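Skillwood Community Help
Home > Workroom and Storage > Tables and Surfaces

Paper covering creases and lightweight items tip over on a large table

Posted by Lizelle Gumede, January 10, 2022
Viewed 2,307 times

I look after a large shared table that gets reset several times a day. It is covered in brown paper from a Yeoman roll, pulled over the top and fastened at the edges. On the table there are two shallow plastic trays (one red, one green), paper cups, a clear water bottle with a blue flip-top cap, a few small light green and blue blocks, and sometimes a black vase of artificial roses. Everything has to be sorted into the trays or put back in a known place at the end of each session.

I have two problems.

First, the paper. It goes on flat and stays acceptable for a day or so. After that, shallow wrinkles start to run across it, and they get worse toward the middle. Pulling the paper tighter at one side moves the wrinkles to the other side. I have been replacing the whole sheet every 14 days, and I would like to get longer out of it or switch to something else. The surface needs to stay matte and plain. Anything shiny is out, and so is anything with a pattern.

Second, the cups. Empty paper cups go over very easily. Someone sets one down across a crease, or brushes past it, and it rolls. The water bottle has the same trouble when it is nearly empty. I don't want to fill the cups with anything, and they have to remain easy to pick up by the wall. The trays have a raised rim with rounded corners, so a cup inside a tray stays inside if it falls, but it doesn't necessarily stay upright. 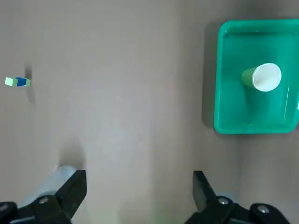
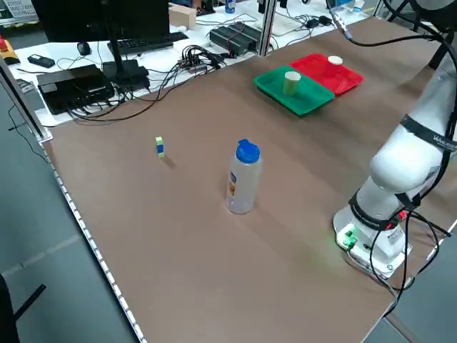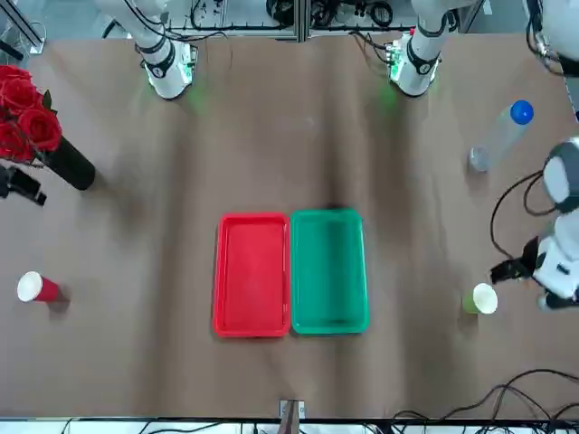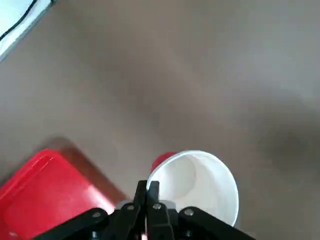 I have already tried a second layer of paper under the first. It made the creases softer and also wider, so I took it out again. I tried small pieces of double-sided tape under the trays. They held well, but the top layer of the paper came away when a tray was lifted, and I had to patch it.

Would a mat be better than paper at this size? If so, what thickness? And is there any way to steady a paper cup that doesn't involve weight or glue? The trays get swapped left to right quite often, so nothing permanent please. Marking the tray positions would also help, provided the marks are faint.

3 replies

Barry Entwistle
Marked as helpful by the poster

Your wrinkles are mostly a humidity effect. Kraft paper takes up moisture from the air and expands, more across the grain than along it. If all four edges are fixed, the extra width has nowhere to go and it lifts in the middle. When the room dries out the paper shrinks back, but the folds have already been set by people leaning on them. Pulling one side only redistributes the slack.

If you want to stay with paper:

Unroll what you need and leave it flat in the same room overnight before fitting it. Paper straight off the roll has curl in it and may have been stored somewhere drier.

Fix two opposite edges only. Choose the two ends of the roll direction. Leave the long sides free, or fold them under the tabletop and hold them with something that can slip a little.

Use a heavier grade. Thin wrapping paper will crease whatever you do. A heavy floor-protection paper is stiffer and also takes tape better.

For marking tray positions, a hard pencil and a ruler are enough. Mark the outer corners with short ticks about 15 mm long and stop there. With rounded corners on the tray, put each tick on the straight part of the side, clear of the curve, or you will be guessing every time you line it up. Since the two trays swap, check that their footprints match before you mark. Trays that look the same size are frequently a few millimeters apart at the base. If yours differ, mark to the larger one.

For the trays themselves, skip the tape. Four small dots of non-slip shelf liner under the base corners will stop a light tray from creeping and will leave the paper alone. Cut them all from the same piece, otherwise the tray rocks.

On mats: yes, a mat will lie flatter, but check the finish in your own light before you buy a full width. Many mats sold as matte have a visible sheen at a low angle. Ask for an offcut. I would look for 2 mm or thereabouts. Thinner ones telegraph every grain of dirt underneath, and thick soft ones let a cup sink unevenly and lean.

Reply from Lizelle Gumede: Thank you. I fixed all four edges, so that fits. The room is heated in the daytime only. I will try the two-edge method with the next sheet and measure the tray bases.

Trinidad Troncoso

just buy heavier cups? we had the same thing at the craft table and changed to plastic tumblers, never fell over again. for the paper we iron it. low heat, no steam, takes five minutes

Reply from Barry Mottram: Ironing works on a fresh sheet. On one that has been leaned on for a week the creases come back the next morning. Also be careful what the tabletop is made of if you iron it in place.

Ruth Wragg

Adding to Barry E. on the cups, which he left out.

A paper cup stands on the rolled edge at its base, and the bottom disc is set up inside that. So the contact is a thin ring, and the ring is narrower than the mouth. Any ridge under one side of it tilts the whole cup. Flattening the surface will fix a good part of your problem before you do anything to the cups at all.

After that, I would discard damaged ones sooner. Once a cup has been squeezed or has landed on its rim, the base ring tends to go slightly oval and it never stands as well. Press each cup gently on a known flat surface and see if it rocks. I do this with a sheet of glass and go through a sleeve in a few minutes. On the last sleeve I checked, seven went straight in the bin.

If you still need more grip inside the trays, line the floor with a cut piece of Stener felt, the thin sort, in the same color as the tray if they stock it. Felt has enough drag to stop a cup from skating when it is nudged. It will not stop one from tipping if it is hit near the top. Trim the corners to the tray's radius so the felt lies down properly.

The bottle is a separate matter. With only a little water in it, the center of gravity is low but there is hardly any mass, so a knock moves it easily. Half full is a good compromise. Close the cap fully – flip-tops often feel shut one click early – and replace the bottle when the base gets dented.

I moved from paper to a Mellow desk mat in September and have not gone back. Two pieces butted together, seam running the short way, well away from where the trays sit. It wipes down with a damp cloth. Pencil marks do come off with the wiping, so expect to redraw your ticks. The seam needs to be pushed closed now and then, and I have not found a tape for it that stays invisible.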